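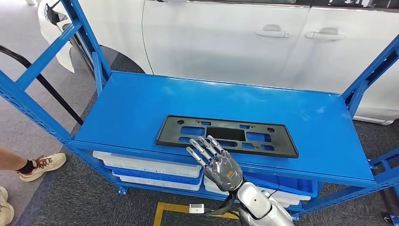 Faulkner tests a cheaper plate bracket, and asks buyers to wait for the numbers

GESUVTHORPE, 29 January 2019. Parts supplier Faulkner said today it will trial a one-piece license plate bracket at its Ullthorpe fitting shop, and it is making few promises about it.

The Mata bracket is black plastic with a raised outer rim and openings cut through the middle. Its designers say the cutouts save material. Clem Kingi, who runs the fitting shop, wants proof that they don't also cost strength.

"I've heard 'lighter and just as tough' before," said Kingi. "Usually we got the lighter part. Put it on a car for a winter and then talk to me."

The shop will fit 292 brackets to customer cars and check them again in August. Any that crack or rattle will be replaced free. Faulkner has made some 1000 for the trial and will not order more until the checks are done.

The current bracket stays on sale. No price has been set for the Mata, and Faulkner is not taking advance orders.

Press contact: Faulkner, Gesuvthorpe office, extension 532.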